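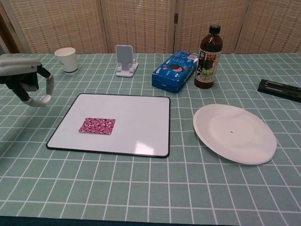
Evaluating the Ivgate Two-Finger Gripper Kit for Tabletop Pick-Up Tasks
Final project report, Introduction to Automation
Submitted 7/20/19

1. Purpose

The Ivgate is a two-finger gripper sold as a kit for small robot arms. The seller, Ruawai, describes it as ready for household items without any changes to the fingers. Our department was thinking of ordering more of them for the first-year lab and asked for a review by someone who had not used one before. This report covers setup, the software, a set of pick-up tests and a recommendation.

I was given the kit, the lab's small arm and a budget of $50 for test items and spare parts. The kit itself cost $225, paid for by the department.

2. What comes with the kit

The box had the gripper body, two fingers, two sets of soft tips, a mounting plate, a power cable, a data cable and a bag of screws. One hex key is included, and it fits every screw except the ones on the mounting plate. I used a key from the lab for those.

The printed guide is short. It shows the mounting steps clearly but leaves out the cable routing. On my first try the data cable ran on the inside of the wrist joint and pulled tight whenever the arm turned left. I moved it to the outside and clipped it in two places, and it gave no more trouble. The online guide has a drawing of the right path, but it is on the troubleshooting page, and I only found it after fixing the problem.

Mounting took one lab period. A second period went to the software.

3. Software

The gripper is run through a program called Distorel. It opens and closes the fingers, sets the closing force and saves positions in a list that can be played back. The force setting is a slider with no units. The manual says low, medium and high, and the slider does not mark where one ends and the next begins. I put tape on the edge of the monitor to get back to the same spot each time. This is a poor way to do it and should be fixed by the maker.

Saving positions is easy. Renaming them is not, and I ended up with a list where several entries had the same name. I kept a paper list next to the keyboard.

Distorel lost its connection to the gripper several times over the project. Each time the fingers stayed where they were and did not open. For a teaching lab I consider this a good result. Closing the program and starting it again fixed it.

4. Test setup

The tests were done on a table with a pale green tablecloth printed with thin white grid lines. The grid was useful. I could put an item back at the same crossing after each attempt and did not have to measure. The cloth also has a drawback, covered in section 6.

There were 7 test items:

White paper cup
White plastic phone stand
Oreo cookie box
Plastic bottle of dark brown liquid with a black cap
Dry-erase board
Small flat piece with a magenta, red and white pattern
White paper plate

I chose them to give a mix of tall, flat, light and heavy. The board was used as a test item and also as a smooth surface to lay the patterned piece on, so that the fingertips would not catch on the cloth.

Each item was tried 50 times. An attempt passed if the gripper lifted the item clear of the table, held it for 5 seconds and put it down without dropping it. For the board and the plate, I allowed the gripper to come in at the rim. All attempts used the soft tips unless noted.

5. Results

Paper cup. Passed nearly every time on low force. On medium force the cup bent in at the sides, and after several attempts it had to be replaced. Low force is the only sensible setting for this item.

Phone stand. Passed most of the time when the fingers closed on the backrest. When they closed on the base, the stand tipped as it left the table. The angle of the backrest means one finger touches before the other and pushes the stand a little. It settled before the lift in most cases.

Cookie box. The best item in the group when it was lined up square with the fingers. Set at an angle, as it often was, the box turned as the fingers closed and was sometimes picked up by a corner. It did not fall from a corner grip, but it was put down crooked.

Bottle. Passed on high force only. On medium the bottle slid down through the tips during the hold. The label gave a better grip than the bare plastic, so I saved a position level with the label and used it for the rest of the set.

Dry-erase board. Failed more often than it passed. The fingers have to get under the edge, and on a flat table there is very little room for that. When one finger did get under, the board lifted at one side and swung.

Patterned piece. The hardest item. With the soft tips the gripper could not pick it up off the board at all. With the second set of tips, which are thinner, it worked some of the time by pinching up a fold in the middle.

Paper plate. Passed about as often as it failed. The raised rim helps, but it is shallow, and a small error in height meant the tip pushed the plate along the cloth.

6. Problems with the test

The tablecloth moved. When a fingertip pressed down too far, it dragged the cloth and everything on it shifted by part of a square. I smoothed the cloth back by hand between attempts, and I probably did not do it the same way every time. Clips along the table edge would have solved this.

All the attempts were at one speed. The maker says slower closing is better for soft items, and I did not test that claim.

I also got better at setting positions as I went. The cup was tested first and the plate last, so the results for the later items may be a little kinder to the gripper than the early ones.

7. Comparison

The lab has an older Iltora gripper on the shelf. I did not run the full test on it, but I tried the bottle and the box. The Iltora held the bottle with less fuss, and its force setting is a numbered dial. Its fingers are wide and would be no use for the patterned piece. It is also no longer sold, and the spare tips are gone.

8. Recommendation

The Ivgate kit is suitable for the first-year lab if the exercises use boxes, cups and similar items with sides the fingers can close on. I would not plan an exercise around flat items. The claim that it is ready for household items is true for some of them.

If the department orders more, I suggest asking Ruawai for extra thin tips in place of the second cable, and adding a page to the lab handout on cable routing and force settings. My saved positions are on the lab computer, with the paper list taped inside the kit lid.

Related reports
Distorel setup notes for the first-year lab
Choosing fingertips for light objects
Line-following cart: final report
Sorting bottle caps with a low-cost arm
Lab equipment sign-out, October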